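Speaker notes: Keeping the small stuff. Household packaging in local collections
Esben Gunnlaugsson, Wosau Local History Room

Slide 1. Title
Say hello, thank the Zasivley library for the room. Talk runs 27 minutes if I don't wander. Questions at the end, please.

Slide 2. Where we started
The Kamath family cleared out their grocery store in March and offered us the back stockroom. We expected ledgers. We got ledgers, plus shelves of jars, tins, cartons and bottles going back to the grandparents. 826 items after we threw out what had leaked. We kept 607. The rest were duplicates or too far gone.

Slide 3. Why packaging gets lost
People save wedding china. They don't save the jar the mustard came in. Printed paper on a cheap container is made to last until the food is eaten. Museums have mostly taken the posters and left the boxes. Mention the Dritden dairy: in business for three generations, and we have one milk carton from it.

Slide 4. What a label can tell you
Languages on the label and the order they come in. Price, if there is one. Weights and units. Address of the maker, which often changes before the name does. Pause here and pass the two mustard jars around. Same brand, different street address. Ask which is older and give them a minute.

Slide 5. Dates
Be careful. A year on a label may not be the year the thing was made. It can be a founding year, a prize, a patent. We dated one tin far too early this way and had to redo the card. Look for best-before stamps first, then the barcode, then the recycling mark. If none of those are there, write "undated" and move on.

Slide 6. Recent and imported items
We also collect things you can buy now. Some donors think this is silly. Tell the story of the phone cards, which we turned down at the time and now can't find anywhere. For labels in a language you don't read, copy the characters exactly and get a reader to check them before the card is filed.
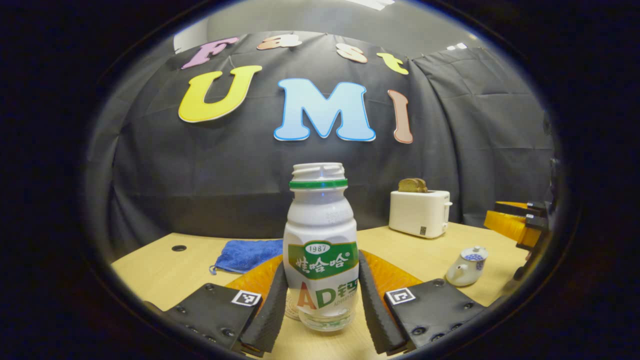
Plastic bottle, Chinese label: 娃哈哈, "AD," and a small badge with "1987."

Point to the badge and go back to the rule from slide 5. The number goes on the card as "number on label," with the date field left alone.

Slide 7. Storage
Empty and rinse plastics, dry them fully, store caps in a separate bag with the same number. Don't peel labels. No rubber bands. Metal goes on its own shelf, away from paper.

Slide 8. How to give us things
Drop-off is at the side door until 4 p.m. Write down where you bought it and who in the house used it. One line is enough. Handouts are on the table by the coats. Lights up, take questions.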